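The Mayor Who Wouldn't Return My Calls

I spent most of November trying to get a city contract out of a filing cabinet, and I have the parking receipts to prove it. The contract was with Durnix, a paving company that got paid for resurfacing 34 blocks on the east side. I live on one of those blocks. My street still has the same pothole that ate my hubcap two summers ago, so you can see why I got curious!

My first stop was the records office, where a very patient clerk told me the file was "out for review." Out where? She didn't know. I came back four times (the vending machine there has great pretzels) and finally got 421 pages in a box, most of them invoices.

Then I met Thu Vũ. She'd been an auditor for the city until last spring, when she wrote a memo about the paving money and found herself moved to the parks department, counting benches. We talked for hours at Dương, the noodle place across from the courthouse, and she drew the whole payment chain for me on a paper placemat — I still have it, broth stains and all.
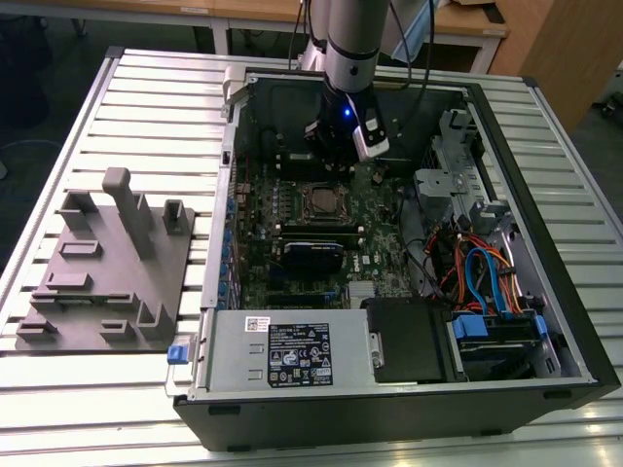 "They just got sloppy"

Her memo flagged 82 invoices with no inspection report attached. Ten council members got a copy. One wrote back, and he wanted to know who else had seen it.

I asked the mayor's office about all this, over and over. What I got was a two-line email saying the administration "welcomes scrutiny" and that the inspection reports exist. Great, I said, can I see them? That was three weeks ago. Durnix's lawyer did call me, at dinnertime, and was perfectly pleasant and told me nothing.

Thu isn't bitter, which amazes me. She thinks most of those invoices were plain laziness and a handful were something worse — and she wants an outside auditor to sort out which. The council takes up her request next month. I'll be in the second row with my box.

We use cookies to remember your preferences and measure traffic. Accept all | Manage settings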